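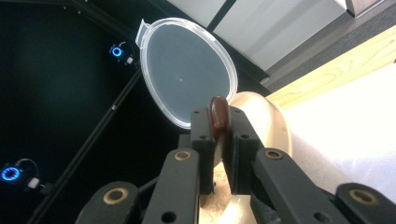
**Marjorie Goodall**
Home cook and keeper of this blog

I spent part of November sorting out the small containers in my kitchen, mostly the clear plastic ones. I had let them pile up in the drawer beside the stove, and it had reached the point where the drawer would open only halfway.

The lids were the main problem. A clear oval lid on top of another clear oval lid is hard to see, and two that look the same often differ by a hair. I tried every lid on every base. Anything without a partner went into a bag by the back door. Cracked ones went in the same bag.

I like the kind of lid with a little pull tab on the rim. My hands are stiff in the morning and I can get a tab up with my thumb. The lids without tabs I have to pry with a butter knife, and I have split a few that way. If I buy more, they will have tabs.

What I keep in these containers is mostly small dry things: beans, nuts, seeds I saved from the garden, and candy when my sister sends it. I used to leave everything in the bags it came in, with a clip on top. The clips fell off and I would find beans in the bottom of the drawer, dark glossy ones that looked like pebbles. One had worked its way under the liner and left a dent in it.

My everyday containers are 200 ml. I have a few 80 ml ones too, which hold enough seed for one row and not much else. Both sizes came from Hallance, the kitchen shop on Renlow Street. They sell the lids separately if you ask at the counter.

For labels I use masking tape and a pencil. I put the tape on the base and never on the lid, after mixing up two kinds of bean last winter and cooking them together. The fast ones turned to mush before the others were soft. We ate it as soup.

The drawer shuts now. Bases are nested on the left and lids stand on edge on the right, held up by an old letter rack. I still need to wash the liner and find a place for the big cookie tin.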